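Matte black 3D printed parts look dusty and gray after sanding. How do I get an even finish?

Posted by Mitra Azimi in Finishing and Paint
Mar 11, 2022

I am printing a set of brackets in black PLA for a shelf light. The print quality is acceptable. The layer lines are visible on the sloped faces, so I sanded those with 100 grit and then with a finer sheet from the same pack. The sanded areas are now light gray and show every scratch. The faces I did not sand are still dark, so the part looks like two different materials.

I have tried wiping with a damp cloth. The color goes dark while the surface is wet and returns to gray when it dries. I have also tried a dry toothbrush, which removed some powder and changed nothing else.

The filament is Widico matte black, 0.2 mm layers, 3 walls. I do not own a spray booth and I would prefer not to paint if it can be avoided. The brackets will sit indoors, out of direct sun, with no load beyond the light itself.

What is the usual order of steps for this?

3 replies

Sepehr Hashemi
Accepted reply

The gray is mostly scratches scattering light, plus some sanding dust packed into the grooves between layers. Water fills the scratches temporarily, which is why the color comes back when the part is wet. Removing the dust will help a little. The rest has to be dealt with by making the scratches smaller or by filling them.

100 grit is very coarse for PLA. Use it only for knocking down support marks. For layer lines at 0.2 mm I start at 220, then 400, then 800, all wet, with a drop of dish soap in the water. Keep the water cold and the strokes light. PLA softens at a low temperature, and dry sanding in one spot heats it enough to smear, after which the surface goes fuzzy and holds onto lint. Change direction by 90 degrees at each grit and do not move up until the scratches from the previous sheet are gone. Skipping from 100 straight to 800 will leave the deep scratches in place and polish the areas between them.

Rinse the part under the tap between grits and use a soft brush in corners and screw holes. Let it dry fully before you judge the color. With matte filament it will still be lighter than the unsanded faces, so sand all of the visible faces to the same grit or none of them.

If you stop there, a thin coat of clear satin will bring back most of the black. Test it on a scrap piece first. One light coat, wait 30 minutes, second light coat. Heavy coats pool along any ledge or lip and dry glossy. 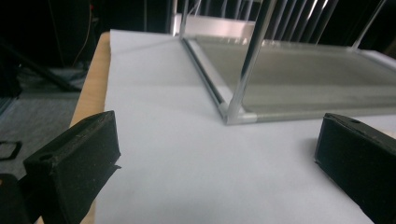 Lint is a separate problem. Matte black shows every fleck, and a paper towel makes it worse. Use a microfiber cloth or a strip of low-tack tape pressed on and lifted off. Do this immediately before the clear coat, with the part on something clean, and then leave it alone. Anything that lands in wet clear coat has to be sanded out again.

For a bracket that only holds a light, I would reprint it with the sloped face vertical and a smaller layer height and skip the sanding. It costs a few hours of machine time and the finish will be uniform.

Hassanpour

Heat gun on low, keep it moving, the gray goes away in a few seconds. Works on black ABS too. Don't do it on thin walls, they will curl.

Zevodlow

Agree with the wet sanding. I would be careful with the heat gun on PLA. I warped a part that way last July and the screw holes no longer lined up.

Another option is filler primer, then black paint. I use Verside primer from a can. Spray outside, 3 thin coats, sand with 400 when dry, then paint. It hides layer lines better than sanding alone, but it does add thickness, so mask any surface that has to fit against another part. Holes also come out tighter. I run a drill bit through them by hand afterward.

Mitra, are the brackets screwed on or push fit? If they are push fit, I would leave the mating faces bare.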